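Banana (fruit)

I grew up in Jemalton, where bananas came one way: yellow, sweet and already spotty. So I was pretty surprised to learn the plant isn't a tree at all! It's a giant herb, and the "trunk" is just leaf bases wrapped tight around each other.

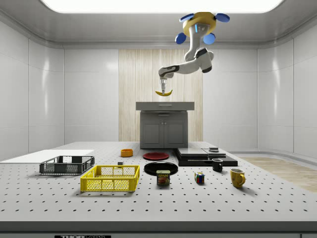
Botanists call the fruit a berry (I still can't get used to that one). Most of what we buy in stores is the Cavendish type, which has no real seeds and has to be grown from shoots that come up beside the parent plant.

My own plant, bought in June from a grower in Perron, has put out three shoots so far, and I've promised one to my neighbor.
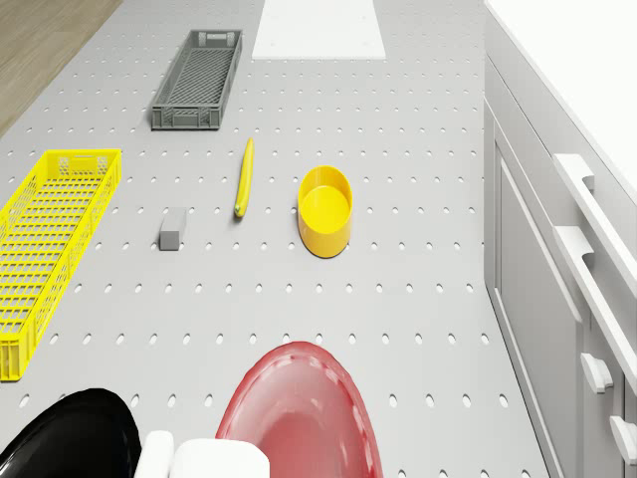 Plantains are close relatives, starchier and usually cooked. I like them fried with a little salt, and green ones hold their shape best. Ripe ones go soft and brown fast, so keep the heat low.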